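클텔(Clultell) 식기 정리 자동화 준비 과제 중간 보고
받는 분: Obinna Nnaji 님
작성: Hadiza Usman
2021년 4월 3일

늘 저희 과제를 너그럽게 살펴 주셔서 감사합니다. 지난번에 보내 주신 긴 답장은 팀원들과 함께 두 번이나 돌려 읽었고, 덕분에 이번 분기에는 장비 구매 계획을 훨씬 차분하게 다시 짤 수 있었습니다. 먼저 현장 작업 모습을 전해 드리고, 이어서 예산과 일정을 말씀드리겠습니다.

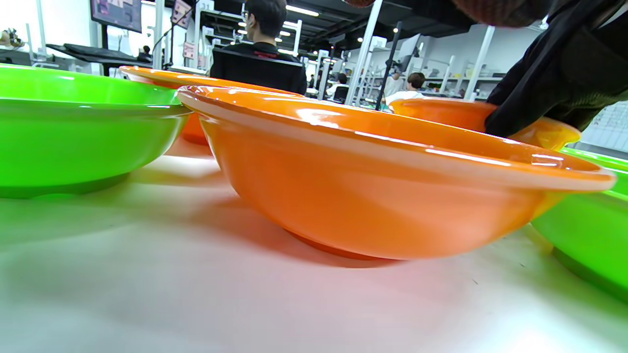
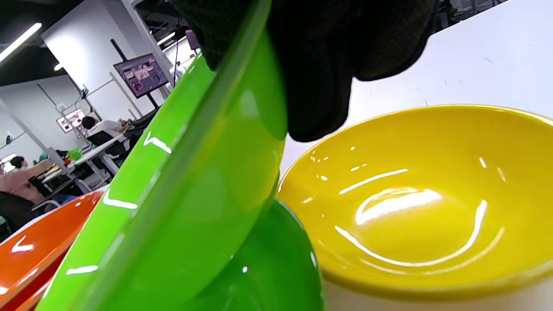

흰 작업대 위의 색깔 그릇들
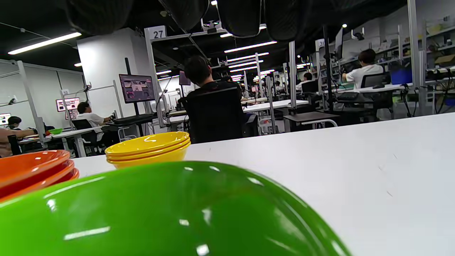
그리퍼를 한꺼번에 사지 않고 나누어 사는 까닭은 무엇입니까?
첫 물량을 써 보면서 손가락 패드의 마모와 수리 기간을 확인한 다음 나머지 수량을 정하기 위해서입니다. 그래서 1차로는 6대만 주문하고, 2차 주문은 7월 점검 뒤로 미루었습니다.

구매처는 프렌소프(Prenthorpe)와 모르크홀름(Morkholm) 두 곳을 놓고 꽤 오래 고민했습니다. 프렌소프는 단가가 조금 높지만 예비 부품을 같이 보내 주고, 모르크홀름은 본체가 저렴한 대신 패드를 따로 주문해야 합니다. 1차분은 프렌소프로 진행하고자 하며, 견적 금액은 398만 원입니다. 승인해 주신 1차 한도 600만 원 안에 들어가는 금액이고, 남는 돈은 케이블과 거치대, 그리고 교체용 패드에 쓰려고 합니다. 패드는 60개를 묶음으로 사면 배송비가 한 번만 들어서 그렇게 잡아 두었습니다.

그릇은 새로 사지 않기로 했습니다. 지금 쓰는 것들로도 당분간 충분하고, 크기를 더 늘리는 일은 로봇 팔 사양이 정해진 다음에 의논드리는 편이 좋겠습니다. 팔 쪽은 아와스티(Awasthi) 담당자와 설치 면적과 전원 조건을 맞춰 보는 중인데, 바닥 고정 방식에 대한 답을 아직 받지 못했습니다. 이 부분이 늦어져 송구한 마음이고, 답이 오는 대로 도면과 함께 따로 보내 드리겠습니다.

한 가지 부탁드릴 것은 유지보수비 항목입니다. 처음 신청서에는 소모품비에 합쳐 두었는데, 수리 의뢰가 생기면 정산이 번거로워질 것 같아 별도 항목으로 나누고 싶습니다. 총액은 그대로이고 칸만 나뉩니다. 괜찮으시다면 변경 양식을 보내 주시고, 양식 없이 메일 회신으로 갈음할 수 있다면 그것도 알려 주세요.

1차 주문서는 프렌소프 견적서와 함께 첨부했습니다. 검토하시다가 궁금한 점이 있으면 언제든 편하게 연락 주십시오.

Hadiza Usman 드림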